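Visit report: small appliance open day, Kiltum test house, Skorkdale

Jan 13, 2020

The Kiltum test house opens to trade visitors twice a year, in January and again in June. The winter session covers breakfast appliances: kettles, toasters and one bench of coffee grinders. Registration took place in the loading bay, which was cold, and the tour began 20 minutes behind schedule.

Rajeshwari Suvarna runs the toaster section and led our group. She started in the bread store. All test slices come from one bakery, Acharya, and are cut to a fixed thickness and held overnight in sealed bins before use. Moisture content is checked by weighing a sample slice before and after drying. A stale loaf browns faster than a fresh one, and earlier results from the house were discarded for that reason.

Toasting benches

The benches are white, and each toaster gets its own clear stretch of tabletop. Units are run cold first, then again after a rest of two minutes – the second cycle is the one that usually shows up a poor thermostat. Slices are compared against a printed shade card under fixed lighting. Crust and center are graded separately.

The compact two-slot class took up most of the hour. Several of these units share the same layout, with a flat top, a metal slot panel and the controls grouped at one end. Slot length matters more than the published wattage would suggest. A tall slice stands proud of the opening and its upper edge stays pale, so the house records the exposed height as well as the shade.

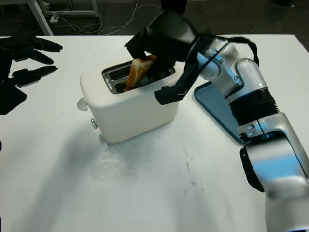

Endurance and crumb handling

The endurance room is next door and noisier. Each lever is cycled 1000 times without bread, with an inspection at 600. Faults seen so far are mostly weak latches. One Zevance sample stopped holding down at cycle 699 and was on the side table with its base removed. The return spring had worked off its post.

Crumb trays are weighed after every batch. Suvarna prefers a full-width tray that slides out from the rear – side trays tend to leave debris under the elements. We were shown both types. The difference in residue was visible without the scale.

Questions ran past the allotted time and the grinder bench was skipped. Written results for the two-slot class will be sent to registered visitors. Parking at the Skorkdale site is limited, and the overflow lot is a ten-minute walk.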